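ok end of year thread on the hand-held gripper data. been promising this since before the Drelstead trip, typing it between takes so bear with me

1/ the number first. 1,847 demos kept. December 18, 2020 and we're stopping there for the year. target was more. the target was made up by me in a good mood

2/ setup for anyone new. person holds the gripper, camera sits on it, person does the task, we save video + finger width + pose. policy trains on that. no arm in the room while we collect, the arm only comes in for eval

3/ project is called Fikre. tabletop stuff only. pick up, put down, put in the tray, take out of the tray. boring on purpose

4/ collected in 11 different places. kitchens, a break room, two spots at Pitmont, the back office at Drelstead with the terrible chair. would do more places and fewer takes per place if starting over

5/ like seriously. first 500 demos were all one table in one corner of our lab. policy trained on those was great on that table. moved it to the next table over and it reached for a spot of air a hand's width off, every time

6/ mixed in the Pitmont takes and that mostly went away. didn't touch the model. didn't touch the learning rate. I had spent a week on the learning rate

7/ things that ruined takes, in the order I remember them. sleeve in front of the lens. tracking lost when you swing round too fast. battery. someone closing the gripper before pressing record. me talking to someone and forgetting what the task was

8/ tracking loss is the big one. plain tables are bad for it, shiny ones are worse. if the camera sees nothing but smooth surface the pose drifts and you don't notice until you replay. start each take a little higher up so it gets some of the room, then go down. helped a LOT

9/ we put that in the instructions as "look around first" and people took it to mean look around with their own head. rewrote it

10/ speed. new people go too slow, like they're carrying soup. after an hour they go too fast. the good stuff is in the middle of the session. I now throw out everyone's first ten minutes without watching it and haven't regretted that yet

11/ question I got twice last week – do you keep the fumbles? yes if they recover. no if they drop it and start over. a grab that misses, backs off and gets it on the second go is worth keeping, the policy needs to see what backing off looks like

12/ tried asking people to fumble deliberately. do not do this. everyone becomes a terrible actor

13/ labeling. each take gets a task name, a place, a keep/toss and a free text note. the free text is the only part I ever go back to. best one so far just says "hungry"

14/ Zitolo is the little script that does the sorting. syncs the streams, flags pose jumps, spits out a contact sheet per take so you can scroll instead of scrubbing video. saves me up to 600 clicks a day, I did the sums once in a bad mood

15/ it does not catch bad starts, meaning takes where the fingers are already closed at frame one. you need eyes for that. or a check on the width stream which I will write in January, probaby

16/ start pose we settled on: fingers open, both pads in view, the thing you're working with somewhere off the middle. we used to start dead center and the policy learned that whatever it wanted was always right in front of it. had to redo a whole batch 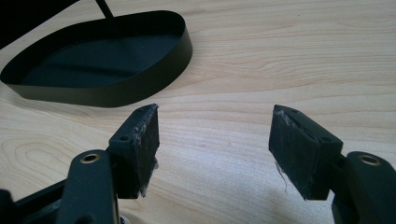 fingers open, black tray upper left, plain wood everywhere else. note the fuzz on the pads

17/ ok so the pads. dark textured stuff on the inner faces, with gray fibers fraying off the edges now. I like having it in the data a bit, the ones on the arm won't stay neat either. but there's a limit and a strand waving around near the lens is one more thing for the model to latch onto

18/ new rule is trim at the start of a session, never halfway through. otherwise you get one look for half a batch and another look for the other half and then someone (me) has to explain a weird eval

19/ same for swapping pads. log it. we didn't log it in the fall and I have a chunk of takes where I can't tell you which set was on. they're in the training set anyway. sorry

20/ glare. pale glossy tables wash out in patches and I used to toss those takes. stopped tossing them. the arm is going to be working under the same dumb ceiling lights so it may as well see it now

21/ dark things too – black tray, black fingers, they run together when they overlap. keeping those as well. would like more tray colors next year, if you have weird trays please talk to me

22/ what's next. two-handed takes (scary), more places, somebody other than me doing keep/toss so we can see how much of it is just my taste. I suspect a lot

23/ data release, people keep asking. not yet. there's audio on the early takes and it has to come off first, you do not want to hear me at Drelstead trying to get the tray to sit still

24/ going back in for one last batch of tray takes that don't count toward the total. will answer stuff tonight if the upload finishes, it's at the slow bit

edit: 10 should say everyones first ten minutes PER DAY, not ever. thx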